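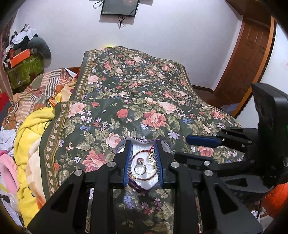
The heart tin in the grip, rings and all.

So the gripper is finally at the stage where I can walk around the house picking things up with it, and I have been, constantly. The bedroom gets the most of it because the bed is the only big soft surface we own, and I've been paranoid about dropping things ever since the first set of jaws let go of a mug (RIP mug).

The blue textured pads are the big change. The old ones were smooth, and anything with a rounded side just squirted out! A heart-shaped tin is about as mean a test as I could think of – no flat sides where you want them, and if you squeeze too hard the jewelry goes everywhere. I left the rings and the chain in on purpose.

The black plates are my third cut. Renata Czerwiński at the Odberg workshop talked me into the triangular cutouts, and they took 70 grams off the whole thing, so my wrist thanks her. The pivot screws still need a dab of threadlocker every couple of days, which is getting old.

Next up is logging. I want 400 clean grabs saved before I let the arm try any of this by itself, and as of last night I'm at 257. Socks count. I decided socks count.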